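Small-space storage: do you need the drawers?

Prultasbridge's August swap day shifted over 70 bits of furniture, and grey drawer units went first. I remain unconvinced. Three drawers sound generous, yet what people want to hand ends up on top – fruit, a bowl, whatever they're snacking on. The bottom drawer, meanwhile, needs clear floor in front of it.

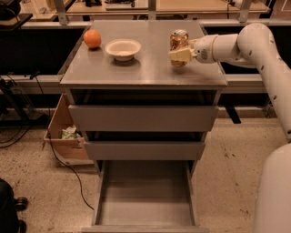
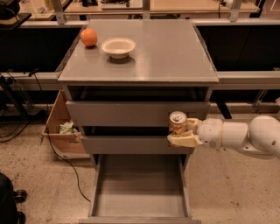 Photos: Dusance

Measure before you queue next time. A plain shelf may do the job.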